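工业照明灯具的室内布置

工业照明灯具的室内布置，指在厂房、工场、包装间和仓库等大空间内，对顶部灯具的数量、间距、朝向和悬挂高度所作的安排。其目的是使工作面获得足够而均匀的光，并减少阴影和眩光。相关内容通常与屋面结构、通风管线和消防设施一并设计，在小型工场中则多由业主与安装人员商定。

名称与范围

中文资料中，“厂房照明”“车间照明”和“工场照明”常混用。较严格的用法把“车间”限于连续生产的场所，把“工场”用于手工作业、分拣、装配和样品制作等场所。层高较低的办公室和住宅不在此列，因为这类房间多有平整吊顶，灯具可嵌入安装，不需要考虑梁和檩条的位置。

沿革

早期厂房依靠侧窗和锯齿形天窗采光，作业时间随日照变化。白炽灯进入厂房后，灯具多单独悬吊在机器上方，房间其余部分较暗。直管荧光灯普及以后，成排布灯成为常见做法，灯管沿房屋长轴排列，整个地面得到较均匀的照明。高大厂房则长期使用高压汞灯和金属卤化物灯，这两类灯启动慢，断电后须冷却才能重新点亮。

发光二极管灯具出现后，长条形、矩形和圆盘形灯具并存，启动不再需要等待，分区控制也较易实现。许多旧厂房在更换时保留原有线槽和吊点，只换灯体，因此新灯的位置仍反映旧有的排布。

屋面与梁

轻型厂房多采用压型金属板屋面，板面呈波纹状，由檩条和主梁承托。灯具一般不直接固定在屋面板上，以免穿孔渗水，而是固定在檩条、线槽或吊链上。浅色屋面能把一部分光反射回室内，使顶部不致过暗，也使灯具与背景的亮度差减小。
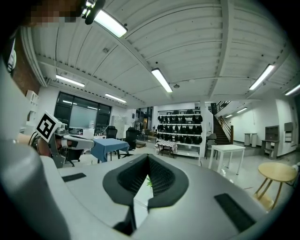 梁对布灯的影响主要有两方面。一是遮挡：灯具若装得高于梁底，光线会被梁腹截断，在地面或桌面上形成条状暗区。二是分格：梁把顶面划成若干区间，安装人员往往按区间逐格布灯，同一排灯之间因此可能出现不等的间隔。白色波纹顶面配白色梁是一种常见的组合，矩形管状灯分布在顶面各处，侧面窗户上方也可设灯。靠窗一侧白天可由自然光补充，夜间则全靠灯具，所以窗上方的灯宜单独设一路开关。

灯具间距

间距与悬挂高度的比值称为距高比。比值过大，两灯之间的工作面偏暗；比值过小，则耗电增加而收益有限。配光较宽的灯具可取较大的比值，配光较窄的灯具多用于高处。长条形灯具在纵横两个方向上的配光不同，间距应分别计算。

在实际布置中，常先确定工作台和通道的位置，再移动灯位。若工作台位置经常变动，则按均匀布置处理，另以台灯或移动灯架补足局部。

工作面

工作面指需要看清细节的平面，通常是桌面或台面。台面的颜色和光泽会影响观看效果。高光泽台面容易映出灯管的影像，覆布或铺垫可以减轻这一现象。白色台面反射较强，小件浅色物品放在上面不易分辨；深色或中等明度的覆盖物对浅色物品衬托较好，但会降低整个房间的反射光。

人站在台边时，身体会挡住背后的光。灯排与台边平行并位于台面前上方，可减少这种阴影。双侧有人作业的长台，灯排宜设在台面中线上方。

色温与显色

一般工场采用中性白光。Sesura公司的矩形工场灯系列分3000开和中性白两档，前者多用于休息区和展示区，后者用于作业区。分拣植物、布料或印刷品的场所对显色性要求较高，同一房间内不宜混用不同批次的灯，以免相邻区域的颜色看上去不一致。

实例

Dzene工场是一处以包装和小件整理为主的单层建筑，改造前使用直管荧光灯，改造后共安装76套Skiretti矩形灯，分5路控制。原有吊点大部分保留，只在收货口一侧增设了线槽。改造时没有重新粉刷梁，数月后才补漆，补漆期间按区停灯。

同属一个园区的Oltia仓库采用较高的悬挂位置，货架之间的通道单独布灯，灯具长轴与通道平行。该仓库上层货位的标签曾因货架遮挡而难以辨认，后来将部分灯具移至通道中线。

维护

灯具表面积尘会使光输出下降，包装间的纸屑和仓库的浮尘尤其明显。清洁时应先断电，再用干布或微湿的布擦拭灯罩，不得用水冲洗。Dzene工场的规程以2000小时为一个检查周期，检查项目包括吊链、接线盒、灯罩裂纹和应急灯电池。

更换个别损坏灯具时，新灯常比周围的旧灯亮。对颜色要求高的区域可把同一排一次换完，拆下的旧灯移至走道或储藏间继续使用。

参见

天然采光
距高比
压型钢板屋面
应急照明

本条目最后修订于2025年9月10日。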